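Ticket: Radiator in back room cold at the bottom, Nudgate thermostat shows 16 and won't climb
Status: Open
Opened: Thursday, December 18, 2025

Hi again, me with the cold back room! You asked me to write down everything I tried before you send anyone out to Grorkville, so I've kept a sort of running log. Sorry if it rambles.

First thing, the thermostat. It's the Nudgate one with the round dial, put in back in March when the Stuva boiler was serviced. It talks to the boiler fine, as far as I can tell. I turn it up, I hear the click, the boiler lights, and the front rooms get toasty. The back room sits at 16 all day long and doesn't budge.

I swapped the batteries. No change. I did the reset where you hold the dial in until the screen blinks, and then had to pair it all over again (the second try worked, the first one timed out while I was reading the instructions). Still 16.

Then I went after the radiator. It's a Väisänen, the long flat kind under the window. The top is hot along the whole length and the bottom is stone cold, especially in the middle. I bled it anyway. No air came out, only water, and it was pretty dark, like weak coffee. I closed it up again and checked the pressure on the boiler, which had dropped a little, so I topped it up to where the sticker says.
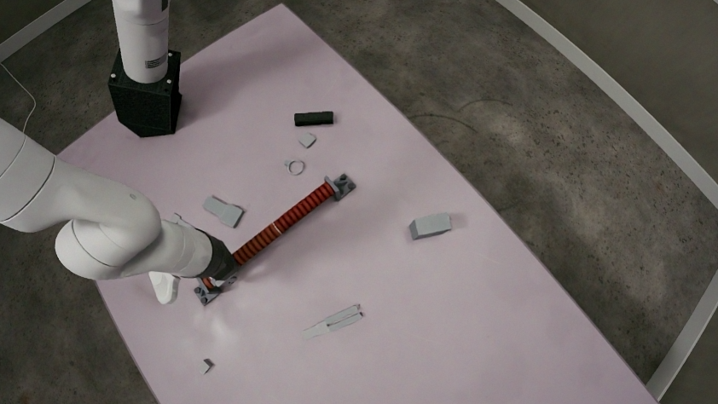 Next I tried the trick from your help page – shutting off every other radiator in the house to push all the flow through the bad one. I left it that way for 40 minutes. The bottom corner by the inlet got lukewarm, and the rest stayed cold. I opened everything back up afterward and the front rooms came back right away.

I also took the head off the valve to see if the pin was stuck. It moves! It goes down when I press it and pops right back up. So I don't think it's the valve, but you'd know better than me.

Could it be sludge? The dark water makes me wonder. My service plan says a flush is covered if the system is under 3 years old, and ours is 2, but the wording about "third-party radiators" has me a bit worried with the Väisänen being a different make from the boiler. Can you check that before anyone books me in?

Mornings are best for a visit. The side gate sticks, so give it a good shove – it does open. For now I've got the thermostat set back to normal and a space heater going in there.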